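22 Nov 2022

The Skukberg winter mending and fabric swap is back, and this year it's bigger! Doors at the old Kadelgate hall open in February, and the organizers hope to move 1000 garments and household textiles to new homes before the weekend is over.

Last winter's swap took in 426 pieces, mostly coats and children's clothes, and nearly everything had found a taker by closing time. Puspita Majimbun, who started the event with her sister, has been gathering donations since the first cold snap and is thrilled with the pile so far.

"People bring the most wonderful things," she said. "Somebody dropped off a bag of wool scraps last week and I wanted to keep every one of them!"

Denim and towels are top of the wish list. Old jeans make great patches, and towels too thin for the bathroom can be cut down into washcloths or used as padding inside pot holders.

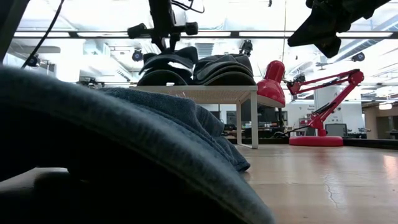
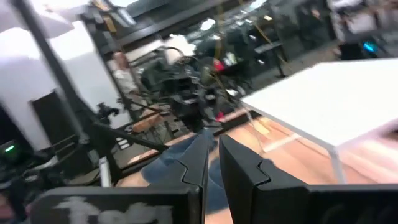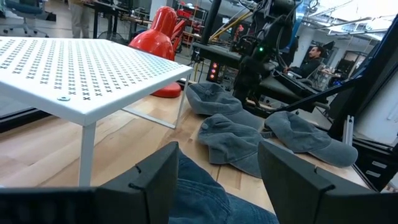
## Classes and sign-up

The big news is the beginner classes. Aurelio Cabello, a tailor who moved here from Derese, will teach 3 of them over the weekend: hems, zippers and visible mending. His visible mending class at the Furkevent street fair filled up before lunch, and he has been getting requests for another one ever since. He'll show two kinds of darning and a simple running stitch that works well on worn knees and elbows -- no sewing machine needed.

There are 75 class spots in all, shared across the weekend. Sign up at the front desk of the Skukberg library. Kids are welcome in the hems class with a grown-up, and thread and needles are included. Bring your own scissors if you have a pair you like.

## Dropping things off

Clean items can be left at the Kadelgate side door any afternoon until the end of January. Please tie shoes together and put small things in a clear bag. Curtains, bed sheets and tablecloths are all fine, stains and all, as long as they've been washed. Pillows and mattress covers can't be taken this year.

Swap tables are free and you don't have to bring anything to take something home. Soup and bread will be on sale in the back hall both days -- the lentil one is back too!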